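Notebook – dye bench, 4th June

Second run of the onion skin bath on the Ellar wool. The first run came out patchy and I blamed the mordant, but looking back at my notes the skeins were tied too tight. Retied all of them this morning with loose figure eights in cotton.

Weighed out 288 g of dry fiber. Soaked it in plain water with a drop of dish soap, then rinsed twice. The Wernon scale drifts if it's left on, so I zeroed it before each skein. It still disagrees with the old one by 2 g. Going with the Wernon.

Alum at the usual rate, dissolved in a jar of hot water first and then stirred into the pot. Brought up slowly to 63 C and held there. Last time I let it climb and the wool felt harsh after.

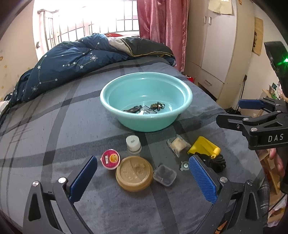 Skins came from the Akum market stall, mostly yellow with a few red mixed in. I picked out as many red ones as I could stand to. They push the color toward brown and I want a clean gold for the Ekanayake order. Simmered the skins for an hour, strained through muslin, let the liquor cool before the wool went in.

Notes on the bath:
- color in the pot looks darker than it dyes, don't pull early on that account
- turn the skeins every ten minutes, not more, the surface fibers start to catch
- pH strip read 7 before the alum wool went in, didn't test after

Pulled a sample strand at thirty minutes and another at an hour. The hour one is better, deeper and more even. Left the rest in to cool overnight with the lid on.

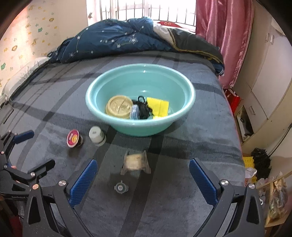 Turquoise basin on the bed, yellow folded item at right.

Still to sort out: whether to use iron on the last two skeins. A pinch shifts the gold to olive, and the client asked for one green that sits next to the yellow. I'd rather test on scrap first – the iron pot needs a scrub anyway, and it has to stay away from everything else on the bench.

Light test strips go up in the south window when the wool is dry. Half covered with card, half open, same as the madder set. Take them down in July and compare.

Need more cotton ties, muslin, pH strips. Almost out of alum too, enough for one more pot if I'm careful.

We use cookies to improve your visit. By continuing to browse you accept our cookie policy. Accept | Manage settings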